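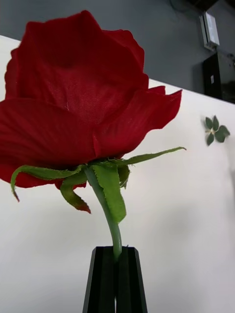
The Garken Stem Cutter for Silk and Artificial Flowers

Price: $26
In stock, ships from our Trivcombe shop
Page updated June 11, 2023

I ruined two pairs of good garden pruners before I bought one of these, so let me start there. Fake flowers have wire in them. You know that, I know that, and I still stood in my kitchen years ago with my mother's lovely pruners and went straight through a bunch of silk peonies like they were tulips. The blades had a row of little half-moon bites in them afterward. She noticed right away.

The Garken is made for exactly that kind of stem. It's a short, stubby, slightly ugly cutter with a hardened jaw, and I've used mine nearly every day since I opened the shop. I carried a different brand at first (it was cheaper, and it looked nicer on the wall) and I got so many of them back with loose pivots that I gave up and asked the Drondska people, who distribute the Garken, to send me a case. I haven't stocked another one since.

What it cuts

Most artificial stems are one of three things inside. There's a single soft wire with paper tape or thin plastic around it, which you find on small filler flowers and ivy picks. There's a stiffer steel wire inside a molded plastic stem, and that's your typical rose, hydrangea or lily. And then there are the bundles, where several wires run together into one thick stalk, like on a bush of eucalyptus or a big spray of cherry blossom.

The Garken goes through the first kind like thread. The second kind takes a proper squeeze, but you can do it with one hand. For the third kind I use both hands and put the stem all the way back near the pivot, and it goes with a snap. If you have small hands or sore wrists, cut a bundle halfway, turn the stem over and cut from the other side. My sister-in-law Noreen does it that way and she gets through a whole box of magnolia branches without complaining, or not about her wrists anyway.

Please don't use it on piano wire, on coat hangers or on the metal rods they put in artificial trees. I've had people ask about Christmas trees especially! You want bolt cutters for those. The Garken will mark and then it'll never close cleanly again.

The handles

These are dipped handles, a dull gray, with a bit of give in them. They don't slide around when you have hot glue or floral adhesive on your fingers, and old glue peels off them once it's cold. There's a flat spring between the handles that opens the jaw for you. It's stiff for the first week. I promise it eases up — mine was so stiff I nearly wrote to them, and by the time I'd finished a couple of wreaths I'd forgotten all about it.

The lock is a little loop at the bottom that flips over both handles. Left-handers, it works from either side. Danish Baloch, who teaches the wreath evenings with me, is left-handed and he's the reason I checked.

Details

Overall length: 19 cm
Weight: 15 ounces with the sheath on
Jaw: hardened steel, not coated
Handles: dipped, gray
Spring: flat steel, replaceable
Lock: wire loop at the end of the handles
Sheath: stiff canvas with a belt slot
Comes with: cutter, sheath, one spare spring

Yes, I know, centimeters and ounces in the same list. The length is how Garken prints it on the card and the weight is from my own postal scale.

How I cut a stem with it

Decide on the length first. I hold the flower against the outside of the vase with the bloom where I want it to sit, and pinch the stem at the level of the vase bottom. Then I cut a bit below my pinch. You can always take off more, and a too-short silk rose is a real nuisance (you end up propping it on a skewer and some tape).

Strip any leaves that will sit below the rim. On most plastic stems the leaves are just pushed onto a peg, so they pull off and you can move them higher up or save them. I keep a jar of spare leaves. It's a big jar.

Set the stem deep in the jaw, point the short end down toward the table or into a bin, and squeeze slowly. The offcut can fly. I wear my reading glasses for it and I'd like you to wear something too.

If the cut end has a bit of wire poking out, and it does sometimes on cheaper flowers, bend it over with the blunt nose of the cutter, or put a dab of hot glue on it. That matters for vases more than you'd think. I have a glass cylinder at home with a lovely set of scratches on the bottom.

When you don't need to cut at all

I sell cutters, so maybe I shouldn't say this, but bend before you cut. A long stem folded back on itself will fill out the bottom of a vase and hold the flower steady, and you still have the full length if you want to use it in a tall arrangement next August. Roses and hydrangeas with a single wire fold beautifully. The bundled ones don't, they kink, so those I cut.
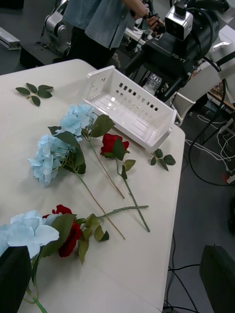

Blue hydrangea and red rose stems on the table, with the white basket at the corner

Working with mixed colors and mixed heads

I get asked about this at every class so I may as well put it on the page. If you've got two kinds of flower and one is big and ruffled (hydrangea, peony, those fat chrysanthemums), cut the ruffled ones shorter. They make a sort of cushion, and the neater heads can come up through them. Red and pale blue look very sharp together straight out of the bag, and some people love that and some people want to calm it down. More green does it. Cream does it too, but then you'll find yourself buying cream everything.

Fluff the petals before you decide anything. Flowers that have been shipped flat look half their real size, and I've seen people cut and arrange a whole centerpiece and then open up the blooms and have it come out like a cabbage. Open the petals from the outside in. If they're badly creased, a little steam from a kettle held well back will relax most fabrics, but try it on a back petal first and keep it away from anything glued.

Looking after it

Wipe the jaw with a dry cloth when you're done. If there's glue on it, let the glue harden and flick it off with your thumbnail or an old plastic card. I put one drop of sewing machine oil on the pivot when it starts to sound dry, then open and close it a few times and wipe off whatever comes out. Don't put it in the dishwasher. Kamran Mughal at the frame shop next door put his in the dishwasher and brought it over to me orange.

You can't really sharpen it at home. The edges are meant to be a bit blunt compared to pruners, they pinch the wire apart more than slice it, and if you grind them you'll get a gap you can see daylight through. Mine has done more than 1,000 stems by my own very rough tally on the inside of the cupboard door, and it still closes all the way.

Changing the spring takes a minute. Squeeze the handles, slide the old one off its two tabs, slide the new one on with the bend facing the pivot. If you put it in backward the cutter won't open all the way, so that's how you'll know.

What people have told me about it

"Bought it for my daughter's wedding arches. It did every single garland and it lives in my kitchen drawer now, don't ask me why. The sheath is stiff but it's getting better." — Mehrangiz Hashemi

"Heavier than my old ones. I didn't like that on the first day and I don't notice it now. Would be nice in a color so I could find it under all the leaves." — Noreen Soomro (yes, that's the same Noreen, she paid full price)

I've passed on the comment about the color. In the meantime a strip of bright ribbon around one handle works fine, and I'll tie one on for you if you ask in the order note.

Questions I get a lot

Can I use it on real flowers? You can, but it'll crush the stem and they won't drink well. Keep a sharp pair for fresh and the Garken for silk.

Does it cut floral foam? It'll go through, but an old bread knife is so much better, and you don't want that dust in the pivot.

Is there a bigger one? There is, the Riihimäki, with long handles for branches and bundled stalks. It's a special order and I don't keep it on the shelf. If you do window displays for a living it might be worth it. For a dining table and a front door, I'd stay with this one.

Can I try it first? Please do. There's one on a string by the register, and a bucket of sad old stems to practice on.

Shipping and returns

I pack orders myself and they usually go out the next working day. If the pivot is loose or the jaw doesn't meet when it arrives, write to me and I'll send another, and you can keep the sheath. If you just don't like it, send it back unused and I'll refund the $26 once it's here. Used ones I can't take back, unless something broke that shouldn't have, in which case send me a photo and we'll sort it out.

Spare springs and sheaths are sold separately, on the small parts page.

Mehwish Ghumman
Trivcombe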